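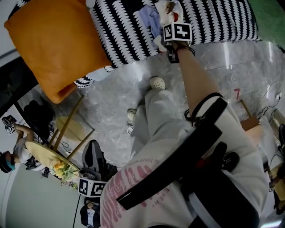 Firouzeh Nouri wrote in to say that my piece on napping last month was "the work of someone who has never had to share a wall with a trumpet," and that if I was going to hand out advice on the afternoon lie-down I might at least try one in the building on Stuvton Street first. She has a point. I live at the quiet end of Dustumcombe, where the loudest thing after lunch is a mail slot.

So I asked for your napping arrangements, and you sent them, at length. I had no idea so many of you were asleep when I called.

The main dispute is over covers. One camp naps on top of the bedspread, fully dressed, shoes off, as though waiting for a train. The other camp gets in. Farzad Karimi is firmly of the first camp and considers getting in to be "going to bed," a different activity with different paperwork. Shahla Yazdani gets in, pajamas and all, and wants to know what the rest of us are so proud of. I've tried both this week in the interest of fairness. On top, I was cold and woke up after 20 pages' worth of not reading. Under, I woke up at dinner.

Then there's the matter of timing. Several of you swear by the coffee nap, where you drink a cup fast and lie down before it can get to you. I did this on Vondora, the dark roast they sell at the corner place, and I can report that it got to me first. I lay there with my eyes shut and mentally redid the hallway. Kristóf Csonka sets a kitchen timer for 3 minutes more than he thinks he needs, which he says is the time it takes him to stop thinking about the timer. He keeps it in a drawer in the next room so he has to get up to stop it. I admire this and will not be doing it.

Sofas came up a lot. Opinion is that a sofa nap counts only if you didn't mean it. If you fetched a pillow, you should have gone to the bedroom and been open about it. Golnar Abbasi has an old Wijesinghe couch that came with the apartment, and she says two of her guests have dropped off on it in the middle of their own stories. She didn't wake either of them, and she still doesn't know how the one about the ferry ends.

As for noise, back to Firouzeh. Her trumpet neighbor practices from two until about four, always the same eight bars, and he has not improved since the fall. She's tried earplugs (itchy), a fan (chilly) and a recording of rain, which made her get up to check the windows. What she does now is nap at 11 in the morning, before he starts, and call it a late start to the day if anyone asks. I think this is the best idea anyone sent.

A few of you asked if I'd cover snoring next. I will not. There are people in my house who read this newsletter.

For next time, I'd like to hear about bedspreads themselves, and whether anyone really folds one down at night or just kicks it to the foot of the bed like I do. Send your notes to the usual address. Mornings are best. I'm not much use after lunch.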